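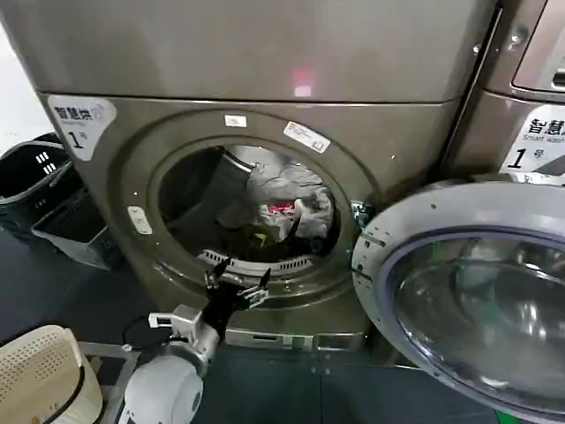 Machine 1, door open

Ticket 2142
Product: Jarkik booking calendar
Site: Yüksel Residence, Bruvport
Status: Waiting on customer
Opened: Mon 20 April

Summary: Bookings won't save for one building, error 400

Hello to everyone at Gutetia support, and thank you in advance for your patience, which I know I've tested before! I look after the shared calendar for our residence, meaning the laundry room, the guest room, the piano room and the roof terrace, and all of it runs through Jarkik. We've been very happy with it. Before that we had a paper sheet on the wall and a pen on a string, and you can imagine how long the pen lasted.

What's happening is that residents pick their slot, press Save, the little wheel goes around for a while, and then they get a red bar that says "Request could not be completed (400)". Nothing shows up on the calendar. I tried it myself from the office computer and got the same thing, and then from my phone on the bus home, same again. The strange part is that bookings made last week are all still there and look perfectly fine. I can even delete one. I just can't make a new one.

I changed only one thing lately, and I'm a bit embarrassed to bring it up. Our name was always in the system as "Yuksel", without the two dots, and somebody very politely pointed out at the residents' evening that it was spelled wrong. So I went into Settings and fixed it.

Reply from Gutetia support
Thank you for such a clear write-up, and please don't be embarrassed, you've very likely found it for us. Could you try the following when you have a moment?

Sign out everywhere, then sign back in on one computer only.
Go to Settings, then Building, then Links, and tell us exactly what you see under "Booking address".
Make a test booking for the piano room and another for the laundry room.
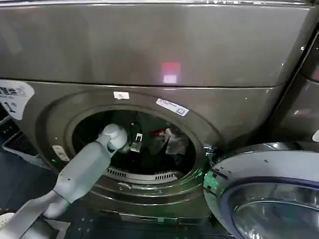

Signed out and back in, no change. Under "Booking address" it has our name, but where the ü should be there's a jumble of percent signs and letters, and then the rest of the name carries on as usual. I didn't type that, I promise! Piano room failed, laundry room failed. I also tried the roof terrace while I was at it and that failed too, so it doesn't seem to care which room it is.

One more thing that may or may not help: the reminder emails still say "Yuksel" the old way. A neighbor on the third floor showed me hers.

Reply from Gutetia support
That's the piece we needed. When the building name is edited, the booking address gets rebuilt from it, and the new address isn't being read back correctly on our side. The display name and the address can be set separately, though the second one is a little hidden. Under Links, click Advanced, type the address without the dots, and press Apply. Leave the name itself spelled properly. Wait 5 minutes and try again.

Found Advanced (goodness, it really is hidden, I scrolled past it twice) and did as you said. The first try still gave me the red bar, but I'd been impatient. After the full wait the piano room saved on the first press, and so did the laundry room, and our name has its dots at the top of the page. I'm so pleased!

The reminder emails are still the old way as of this afternoon. Should I open a new ticket for that, or can it live in this one?

Reply from Gutetia support
It can stay here. Emails use a saved copy of the name that refreshes overnight. Please let us know tomorrow what the next reminder says.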